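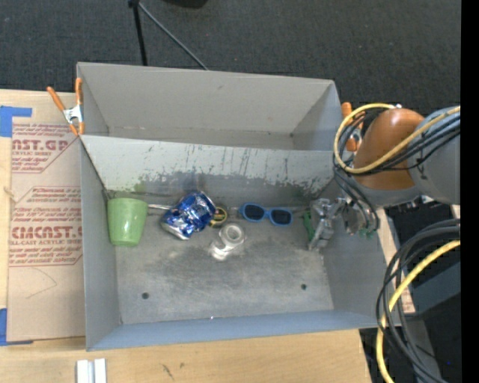

Clurstead Housing Services – Resident Support and Facilities

Part-Time Move-Out and Reuse Coordinator

Position number: 2155
Location: Gough Hall, lower level
Reports to: Lleucu Penry, Assistant Director for Facilities
Appointment: Part-time, renewable each academic year
Applications close: the last working day of February, 5:00 p.m.

Clurstead Housing Services invites applications for the position of Move-Out and Reuse Coordinator. The coordinator plans and supervises the collection, sorting and redistribution of household goods left by residents at the end of each term, and looks after the day-to-day recycling arrangements in the residence halls. The position has been vacant since the fall, and its duties are at present shared among the hall offices.

Housing Services manages 4 residence halls and the graduate apartments at Tremeck. Residents move out within a short period at the end of spring term, and a large share of the year's work falls in those weeks. Applicants should be aware that vacation leave is not normally approved during that time. Hours in the summer are lighter and may be arranged with the supervisor.

Duties

The coordinator will prepare the move-out schedule for each hall and send it to residents in advance, together with instructions on what may be donated, what may be recycled and what must be taken away by the resident.

During move-out, the coordinator will assign and direct student workers, inspect collection rooms at the start and end of each shift, and arrange pickup with the hauler. Kitchenware, lamps, bedding still in its packaging and small furniture in sound condition are held for the fall exchange. Drink cans and other recyclables go to the hall recycling stations and are not to be stored with donated goods.

Throughout the year, the coordinator will keep the inventory of the Gough Hall storeroom, answer questions from residents and resident advisers, and submit a short written report to the Assistant Director at the end of each term. The inventory is kept in a spreadsheet. Training in its use will be given by Hefin Owen, who also issues keys and maintains the storeroom access list.

The coordinator attends the monthly facilities meeting and may be asked to represent the department at new resident orientation.

Required qualifications

High school diploma or equivalent.
At least 2 years of experience in facilities, warehouse, retail stockroom, thrift store or similar work.
Ability to lift and carry household items, with or without reasonable accommodation.
Ability to write clear notices and to keep accurate records.
A valid driver's license by the start date. The position requires travel between the main halls and Tremeck in a department vehicle.

Preferred qualifications

Experience supervising student or seasonal workers.
Knowledge of local recycling rules.
Familiarity with residence hall operations.

Hours and pay

The position is scheduled for 20 hours per week during the academic year. Additional hours are required during move-out and are paid at the applicable rate. Pay depends on experience and follows the department's posted scale for part-time staff, a copy of which is available from the Housing Services office. The appointment includes paid sick leave, a parking permit and a yearly allowance of $100 for work shoes and gloves.

How to apply

Applicants should submit a letter of interest, a current résumé and the names of two references who can speak to recent work. Materials may be left at the front desk of Gough Hall in an envelope marked with the position number, or sent through the department's employment page. Incomplete applications will not be reviewed.

Interviews will be held in person – a telephone interview may be arranged for applicants who live outside the area. The interview panel will consist of Lleucu Penry, Cledwyn Rowlands of Residence Life and one student representative. References are contacted only after the interview.

Questions about the duties of the position should be directed to Lleucu Penry. Questions about the application process, including requests for accommodation, should be directed to Eifion Voyle in the personnel office.

Clurstead Housing Services is an equal opportunity employer.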